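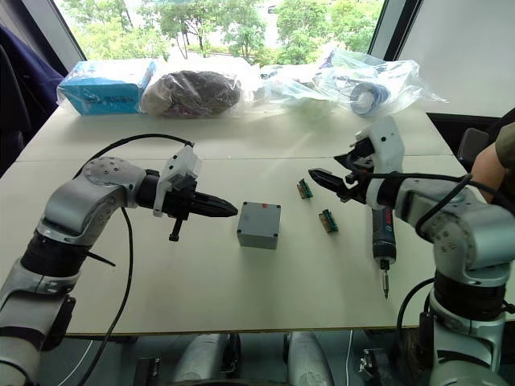
Prurach Gestis two-arm bench cell

The Gestis is a two-arm cell for small electronics assembly: enclosures, terminal boards, lids, short runs of wiring. Prurach supplies it as a complete station with both arms, two grippers, the tool mounts and the controller. The customer supplies the table.

Each arm carries its own gripper. The usual split is to let one side steady the work and give the other side the tool. Hand tools are held upright in the gripper or in an angular bracket bolted at the wrist, so most shops can keep using the screwdrivers and irons they already own. A tool has to be taught once. After that it is called by name in the job list.

What it handles

The cell is meant for parts that sit flat and don't need a fixture. Square project boxes with corner screws are a good fit, as are small circuit boards with pin rows or terminals. Parts can be laid loose on the tabletop within reach of either arm. Very thin flexible parts and anything with a spring under load are better done by hand.

Table requirements

Any flat, rigid surface with a matte finish will do. White or pale tops give the best results with the cameras. Two tables pushed together are acceptable if the heights match and the feet are locked. 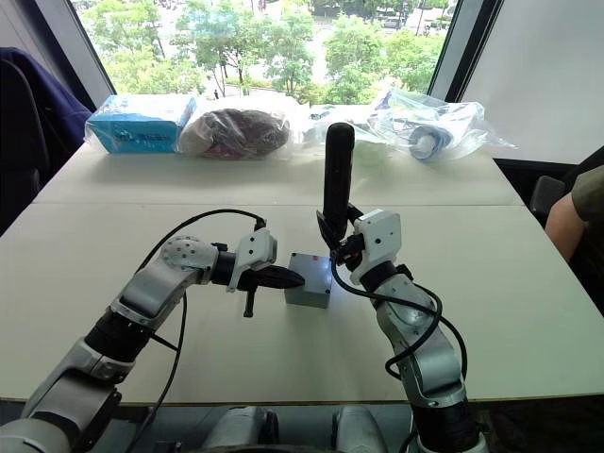
Leave the center of the surface for the job. The back edge can be used for incoming stock, bagged or boxed, provided nothing stands taller than the clearance set in the controller. Cables run along the outside of each arm and should be given enough slack for a full bend at the elbow. Check them after the first hour of running and again after any change of tool.

Daylight is not a problem in general. If the cell faces a window, run the exposure routine in the morning and again at midday.

Software

Jobs are written in Cladex, which comes with the cell on a single-seat license. A job is a list of steps with a part, a tool and an arm against each one. Steps can be copied between arms. Version 4 adds a pause step, so an operator can place the next board and press to continue.

Soldering option

The Čierny bracket holds a standard pencil iron at an angle to the table. It fits either arm and goes on with the hex key in the kit. The iron keeps its own power supply and is switched separately from the cell. Fume extraction is not included. 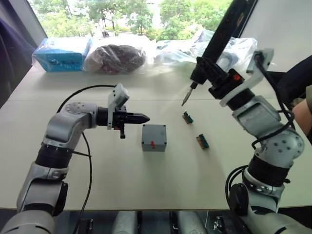 Prurach Equipment Catalog, Issue 10, page 134

Ordering

The Čierny bracket is listed at $2,150 with the cable guides and one spare clamp. The cell itself is quoted per site. Quotes include delivery, setup on your table and a day of operator training.

Orders placed before the end of September ship with the current gripper fingers, in black, tapered. Replacement fingers are sold in pairs.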